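The Jerar Park Sling

$51
Colors: Midnight, Moss
Weight: 9 ounces empty
Ships from our shop in the US

Add to cart
Add to wish list

I go to theme parks a lot. More than a grown adult with a mortgage probably should. My home park is Ostcombe, and if you've been there you know the walk from the front gate to the back of the park goes uphill the whole way, past the lagoon and the flower clock and the long wooden bridge, and by the time you get to the carousel your shoulders know exactly what you packed that morning. I used to carry a regular backpack. Then I carried a smaller backpack. Then I tried one of those waist packs and spent a whole summer digging out sunscreen from under a poncho while a line of people waited behind me at the locker bank.

So this bag comes out of all that. The Jerar is a sling you wear across your back or chest, and it holds what I take into a park on a normal day and pretty much nothing more. I'm Brornell – well, Brornell is the shop, but it's mostly me and a sewing room and a lot of coffee.

What fits in it

A water bottle (the slim kind, up to the size you'd put in a bike cage). A rolled poncho. Phone, wallet, keys, a battery pack and its cord. Sunscreen, lip balm, a folded park map if you're a paper map person like me. Sunglasses in a soft case. A sandwich, if you are kind to the sandwich and put it in last.

What doesn't fit: a full-size umbrella, a big plush, a tablet, or anything you won at the ring toss. I've had people write and ask about a hard-sided camera with a long zoom and I always tell them no. A small camera with a flat lens is fine. I carry one in mine.

The main pocket

It opens along the long edge instead of the top, so when you swing the bag around to your front it falls open toward you like a little desk drawer. I love this so much. You can see everything at once. There's a light gray lining in both colors, which I fought for with myself for weeks since it shows dirt, but a black lining in a dark ride queue is hopeless. You lose your keys in there and you don't find them again until the parking lot. Go with light gray. It wipes clean with a damp cloth, or use a baby wipe, I'm not fussy.

The zipper is a chunky one with a cord pull you can work with cold fingers or with churro fingers. If the pull ever comes off, email me and I'll mail you another one.

The back pocket

Flat against your body, with its own zipper, sized for a passport or a phone or an annual pass. When you're wearing the bag you can't get into it and neither can anybody else. I keep my pass there and take it out once in the morning, and then my car key goes in and doesn't come out until I'm leaving.

The bottle sleeve

This one took the longest. On my first version the bottle stuck out of the side and every time I sat down on a bench it poked me in the ribs. On the second it was inside and everything else got damp on humid days. Now there's a sleeve inside the main pocket with its own coated liner and a drain hole at the bottom, and it folds flat if you leave the bottle at home. If you buy frozen lemonade and want to save the rest for the parade, please don't put it in there. I tried. The sleeve was fine, the lemonade was a sad lemonade.

The strap

Wide webbing with a soft backing where it crosses your collarbone. It adjusts with one hand, and there's an elastic keeper for the loose end so it doesn't flap in your face. You can switch it from right shoulder to left by moving a clip. I'd suggest doing that around lunch! I didn't believe switching sides would matter and now I nag everybody in my group about it.

The strap fits from pretty small adults to big ones. I've had it on my niece (she's eleven and tall) and on a friend who plays rugby, and both of them were comfortable. If you need a longer one, leave me a note at checkout and I'll sew it that way for no extra charge, it only adds a couple of days.

The fabric

The outside is a tight nylon weave I buy from Kołodziej, a small mill that mostly makes fabric for awnings and boat covers. It's stiff when it's new. Give it a few trips. Mine has gone soft and a bit faded along the top fold and I like it better now than when I made it. It sheds rain pretty well but it isn't a dry bag, so if you're doing the river rapids and you know you're going to sit in the bad seat, put your phone in a zip bag first. Midnight is a very dark blue that looks black indoors. Moss is a grayish green, a little more gray than it looks on some screens.

Is it allowed on rides?

I get this question more than any other, and I can't give you one answer. Parks have different rules and sometimes different rules for each coaster. On gentle rides, boats and trains and anything where you sit in a car with a floor, I've always been able to keep it on my lap or between my feet. On big coasters you'll almost always need a locker or a bin. The bag folds down flat when it's mostly empty and it slides into the small size locker at Ostcombe with room for a hat. Check the sign at the entrance or ask the person at the gate, they know better than I do.

And security: it goes through the bag check quickly. You unzip it, the whole thing opens up, they look, you're done. I had a bag with eleven pockets once and I felt so bad for the poor guy on the table.

How I pack mine

You didn't ask but I'm going to tell you anyway. Poncho at the very bottom, rolled tight with a rubber band. Bottle in the sleeve. Battery and cord in the little mesh pocket on the left. Sunscreen on the right, cap up. Map and pen on top. Then in the evening the sunscreen goes down and a thin long-sleeved shirt goes in on top, which I roll around the sunglasses. In October when it gets dark early I add a pair of thin gloves and skip the sunscreen, and there's enough room left for a bag of roasted nuts from the stand by the bandstand. Those nuts are the best thing in the park. I will take no arguments.

If you do fireworks, pack the bag fully before they start. Everyone leaves at once and you do not want to be on the ground looking for a lens cap.

Washing

Cold water, by hand, mild soap, hang it up by the strap loop. No dryer. I know somebody is going to put it in the dryer, and it'll probably come out fine except for the backing on the strap, which goes lumpy. For gum, put the bag in the freezer overnight and it flakes off in the morning.

Batches and stock

I make these in batches of 400. When a batch is gone there's usually a gap of a few weeks until the next one, and the page will say "back soon" in place of the cart button. You can leave your email and I'll send you one message when they're in and nothing else. Moss goes faster than Midnight, and I never seem to get the split right. If you want two for a couple or a family, put both in one order and I'll only charge shipping once.

Small marks on the webbing are from the weaving and don't affect anything, but if something bugs you about yours, write to me.

Returns

You've got 51 days (yes, it matches the price, I thought it was funny and then it stuck). Take it to a park. Really wear it. If it's not right for you, mail it back, and I'll refund the bag. I only ask that you shake out the crumbs first. Repairs on seams and zippers are free for as long as I'm still doing this, and you pay the postage to me and I pay it back to you.

Some things people have asked

Does it come with a rain cover? No, though I've been playing with one that tucks into the back pocket. It's not good yet.

Can I wear it with a stroller? Yes, and it also clips around a stroller handle with the same clip that's on the strap. Don't hang it there full when the kid isn't in the seat, or the whole thing tips over backward.

Is there a kids' size? Not right now. I made two samples and my niece says the bottle sleeve is too small, and she's right, so that goes back on the pile.

Will you do pins? The front panel is plain on purpose, so there's space for pins or patches. The lining is separate from the front, which means the pin backs don't scratch your stuff. Use the locking kind, I've lost a very nice carousel horse somewhere near the log flume.

Do you do custom colors for groups? For nine bags or more I can, as long as the mill has the color on the shelf. Drop me a line with the trip month and I'll tell you if it's doable. School bands have ordered them, and one very organized family reunion.

What about other parks? I've taken mine to big resort parks and to small county ones with a single wooden coaster and a mini golf. It works the same. On multi-day trips I empty it every night and leave it open on the hotel chair so the sleeve airs out, and in the morning I put in a fresh map even when I don't need one.

You can reach me through the contact form at the bottom of the page. I answer in the evenings, usually after dinner, unless the park is open late.

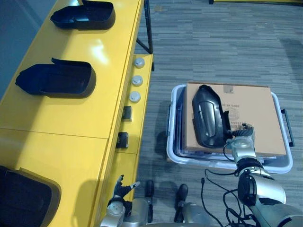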